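Mosham Interiors — Surfaces and Partitions FAQ
Last updated April 25, 2021

What does this page cover?
Routine care of the white surfaces, glass partitions and blinds in Mandagi fit-outs. Carpets and ceiling tiles are covered in the Dalter maintenance schedule.

How do I clean a matte white shell?
Use a damp microfibre cloth and neutral cleaner. Do not use cream cleaners or melamine sponges, which polish the matte finish and leave shiny patches. Work along the curve in long strokes. Wipe around openings by hand and never spray into them.
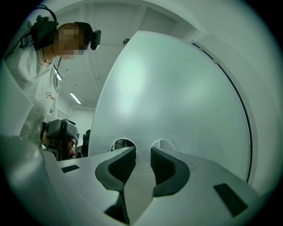
Domed white shell with two round openings near the bottom and a thin black seam at right.

Can the seams be resealed?
Not by the tenant. Run a dry soft brush along the seam. If grey dust keeps coming back in the same spot, log it under code 327.

A scuff will not come off. What next?
Try the neutral cleaner 2 times, then stop. Touch-up paint is not supplied because the colour varies between batches.

How often should the blinds be dusted?
Every two weeks, slats closed, then again with the slats turned the other way. Lift the blinds clear before washing the glass.

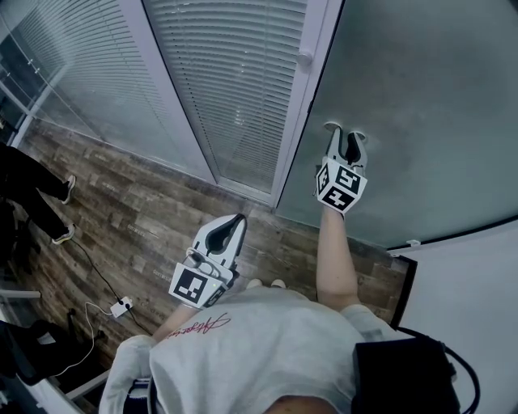
Frosted glass is cleaned with water and a squeegee only. Oily products leave marks that show at an angle. Start at the top and finish at the floor — the grey frosted panel goes right down, so keep a dry cloth at the bottom to catch runoff before it reaches the small white latch at the base. Dry the black trim strip along the foot of the wall in the same pass.

Which cleaner should I order?
Trarkel Neutral, 700 mL. One carton holds six bottles. The next delivery is in May.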